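Fixings into oak veneer board -- pull-out strength and pilot sizes

Woodscrew_Lisel
Posted 09:14

I'm fitting out a run of wall cupboards and the carcasses are 18 mm oak-veneered chipboard. The supplier's sheet says to use 4 x 16 screws for all internal fittings with no pilot hole. I tried that on an offcut and the veneer lifted round the head on two out of five. Is there a sensible pilot size for this, or should I change the screw?

pjh_joiner
Posted 09:41

2.5 mm pilot, full depth less a couple of millimetres. Set a stop on the bit. Chipboard doesn't compress the way solid timber does, so the displaced material has to go somewhere and it comes up under the face. A light countersink through the veneer only will stop the lifting.

Chiu846
Posted 10:20

Disagree on 2.5. For a 4 mm screw with a coarse thread the root is usually near 2.4, and once the bit wanders you have lost most of your bite. I use 2 mm in chipboard and have never had a face lift if the countersink is done first. Check the root with calipers before picking a bit, as it varies between makers.

pjh_joiner
Posted 10:33

2 mm is fine in low density board. In the dense stuff you will snap heads, particularly with brass.

Woodscrew_Lisel
Posted 11:05

These are round-head screws with a cross recess. The fittings are moulded plastic, so I can't put much torque on them either. I had the driver clutch on 4 and it still dished one of them slightly.

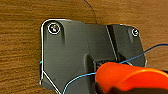
Clutch setting is now down to 2 and I finish the last turn by hand. The load per shelf should be low, mostly crockery, but the doors are heavy and I'd like some margin on the hinge side.

L_Wan
Posted 12:48

Clutch numbers mean nothing between different drivers. Finish by hand on every one, as you are doing.

For the hinge side I would stop using screws straight into chipboard altogether. Drill 5 mm and use euro screws, or glue in a hardwood plug and screw into that. I did a kitchen in Woston with plugs behind every hinge plate and it has had no movement in nine years.

Li-hua Wan

Chiu846
Posted 13:10

Plugs are overkill for a wall cupboard. Euro screws, yes. Two per plate, 5 mm hole, 13 mm deep.

s.tiongson
Posted 15:22

One point missed so far: if a hole has already stripped, don't go up a gauge. The wider screw breaks out more of the core. Run thin wood glue into the hole, leave it overnight, then re-drill at 2 mm. It sets the loose chips and the thread will cut cleanly.

Shiela Tiongson

pjh_joiner
Posted 15:40

Agreed on the glue. Still 2.5 for me on the re-drill.

Woodscrew_Lisel
Posted 18:57

Thanks all. Tested both sizes on offcuts from the same sheet. 2 mm held better but one screw was hard going near the end. 2.5 went in easily and I could strip it by hand with some effort. I'll use 2 mm with a little wax on the thread, and euro screws for the hinge plates.

Chiu846
Posted 19:26

Candle wax, not soap. Soap draws moisture and will rust the screw.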